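Open day at Plarkuvura
February, written up at the kitchen table

Went to see the robots. Jocelyn Fortin had a spare pass and I had a spare afternoon, so off we went to the business park, past the tile warehouse and twice round the wrong roundabout.

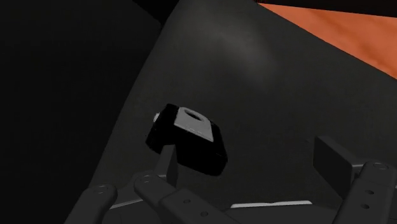 Getting in

Sign the book, take a lanyard, surrender your coffee. My lanyard said Wong, who presumably had mine, and I answered to it all afternoon out of politeness. The welcome talk was given by a young man in a very clean fleece who used the word "journey" of a conveyor belt. We learned that the building has 600 lockers, left over from whoever made things there by hand. Jocelyn wrote this down. I have no idea what she means to do with it.

The simulator

I had expected clanking. The first half hour was a screen. Before they let an arm loose on anything that can break, they have it practise in a made-up world, and we all stood and watched the made-up world, which is a gloomy place. Dark grey surface, darker grey gripper, and a black block with a pale grey top and a round hole in it, tilted over the fingers. I took it for a mug. The woman next to me said socket. The fleece said it was "the object", so we were both put in our places. The one bit of colour was a wedge of orangey brown up in the corner, a bit like a sideboard, and I found myself growing fond of it.

He told us the software is called Lendivex and that it had been through 289 goes since breakfast. A boy of nine or so asked whether it got bored. It was the best question of the day and got the worst answer.

The real one

Next door, behind a yellow line, was Drestitz, which is an arm and apparently also a joke in somebody's grandmother's language. It picked up a beanbag. It put down the beanbag. There was applause, and I'm sorry to say I joined in. On the next try it took hold of the air beside the beanbag and carried that across with enormous care. I warmed to it after that.

Jocelyn asked what it cost and was given a leaflet.

Home on the 47, which took its time. Leaflet is under the short leg of the table. Must post Wong's lanyard back, and ring the dentist.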